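# «Un tablero de encajar no enseña nada por sí solo»

8 de septiembre de 2021

La responsable de compras de la ludoteca Alo lleva años recibiendo catálogos que prometen lo mismo: coordinación, lógica, paciencia. No se los cree. «Leo "estimula el pensamiento espacial" y paso la página», dice. Aun así, el tablero azul de espuma de Clandora ha entrado en la lista de préstamo, y le pedimos que explicara por qué.

«Por el material, sobre todo. La espuma no hace ruido al caer, y eso en una sala con niños vale mucho. Lo de las formas ya me convence menos». Le parece que mezclar una estrella con ranuras rectangulares y agujeros redondos pequeños es pedir cosas muy distintas a la vez. «La estrella la reconoce cualquiera. Luego llegas a los círculos de la fila de abajo, tres casi pegados, y el niño prueba hasta que entra. ¿Eso es lógica? Yo lo llamo insistir». 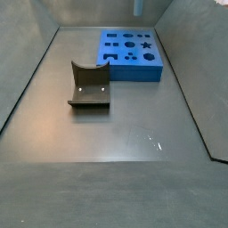

## El precio y las piezas

El proveedor, Havton, le ofreció un lote de 15 tableros. Compró uno. «Con estos juegos el problema son siempre las piezas. El tablero aguanta, pero pierdes la estrella y ya tienes un hueco para siempre». Preguntó si vendían recambios sueltos y le respondieron que lo estudiarían para diciembre. «Que lo estudien. Mientras tanto, uno».

Tampoco le impresiona la edad recomendada del folleto. Cree que hay niños que se aburren a los cinco minutos y otros que vuelven al mismo tablero toda la tarde, y que ninguna etiqueta lo predice.

Sobre el color tiene menos quejas. El azul vivo se distingue bien sobre un fondo gris y los huecos se ven sin buscarlos. 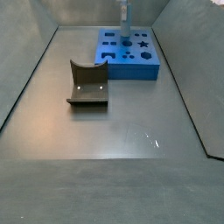 ¿Y el modelo de madera de Dobos, que costaba unos 80 euros? «Muy bonito. Para una estantería». Lo descartó por el peso y por el precio, y dice que volvería a hacerlo. Del de espuma prefiere no opinar hasta que haya pasado un curso entero de mano en mano. «Pregúntame entonces cuántas piezas quedan».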